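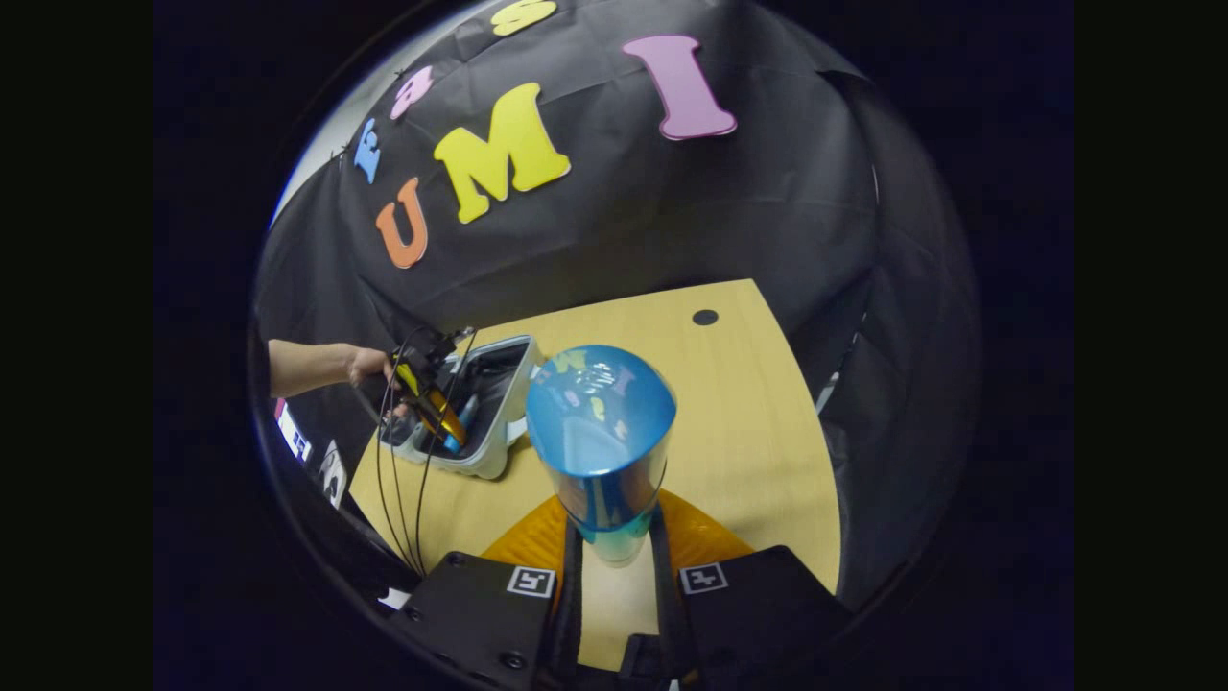

Blue plastic cup, foam letters behind.

My uncle-in-law Gearóid Mac Giolla moved in July from his house on Sikier Road to a smaller apartment near the church in Lesstead. I was given the bathroom and the kitchen cupboards. In the bathroom was a cabinet with a mirror, and in the cabinet were all the medicines he and his late wife had been given for many years.

I had expected a few boxes. I filled two shopping bags. Blood pressure tablets, eye drops, antibiotics that somebody stopped taking before the end, a cream whose name I couldn't read anymore, cough syrup with a hard ring of sugar around the lid. Some of the labels were from a doctor who has retired and whose office is now a shoe store. Gearóid sat in the hall on a kitchen chair and told me to put it all down the toilet.

I come from Tedov, and when I was a child this was what everybody did. My grandmother poured her old heart drops in the sink, ran the water for a long time, and considered the matter finished. I never asked where the water went. In Tedov it went to the river, and we swam in the river in the summer.

So I told Gearóid no, and we had a small argument. He said that one man's pills can't hurt anything. I said that Lesstead has 1,184 people and each of them is saying the same. He said I had become very strict for a person who lived in the country such a short time. We both laughed, but I kept the bags.

At home I tried to learn what is the correct way. I am writing it down for the people who will have the same two bags one day, and also for myself, as I am sure I will forget.

First I called the town office. The lady was kind but she gave me the number for bulky waste, where they talked with me about mattresses. Then I called the Mulligan pharmacy, which I should have done at the beginning. They have a steel box next to the counter, and you may use it any time the store is open. You don't have to be their customer and you don't have to show an ID. I have bought my toothpaste in this store for years and I thought the box was for letters.

The pharmacist on the phone was Ultan Costello. I had a list of questions on paper and he answered all of them, even though I could hear people waiting. I will give his answers as well as I can remember them. They are the rules for this box, so if you live somewhere else please ask at your own pharmacy.

Tablets and capsules can go in, in their bottle or in their foil. If you want, you may pour the tablets together into one plastic bag with a good seal and recycle the cardboard. I did it this way and it made everything much smaller. Creams can go in if the tube is closed. Liquids also, when the lid is tight and the bottle is inside a second bag.

Needles can't go in this box. They need a different container and a different place, and he was serious about this point. Inhalers he takes over the counter, by hand. Thermometers of the old type, with the silver line, must go to the county's hazardous waste day, and I should not put one in a bag with other things where it could break. I had one. It traveled home again with me, in a sock inside a jar.

You should take off the label with the name, or make it black with a marker. I sat at the kitchen table the whole evening with a marker and it was a strange feeling, to go over his wife's name again and again. I didn't know her well. From the boxes I learned that she had trouble sleeping, and that in one winter she had a bad cough that came back. I don't think I was supposed to know this. I closed each bag and didn't tell him.

I asked also about the toilet. Ultan said there is a short list of very strong medicines which are so dangerous in a house that people are told to flush them if there is really no other way to get rid of them. For everything else, don't do it. The plant that cleans our water was not built to take out medicines. If you have no box near you, he said, you can mix the pills with something nobody wants to eat, like used coffee grounds, close it in a bag and put it in the trash. But check first if your medicine came with its own instructions.

On Saturday I went with my bags. It took me a few minutes to push everything through, the opening is narrow and the handle has to be pulled down each time, like an old mailbox. A man behind me waited with a single bottle in his hand. On the wall there is a paper which says that last year 577 pounds of medicine were collected there. I read it twice. I still can't say if this is much or little for a place like Lesstead, but it's heavier than I imagined.

Gearóid wanted to know if they had paid me something for it. When I said no, he looked disappointed. Then he went to his new bedroom and came back with a cookie tin, and in the tin were the medicines he had moved himself, "the good ones." Some were older than my marriage. We went through them together with the list from his doctor. He was allowed to keep the ones on the list, and he was allowed to keep the tin.

The thermometer is still in the jar on top of my refrigerator. The next hazardous waste day is in the fall and I have written it on the calendar. If someone from Sikier Road needs a ride that day, I have space in the car for boxes, only no paint please, the last time it spilled.

2 comments
Share this post
2 shares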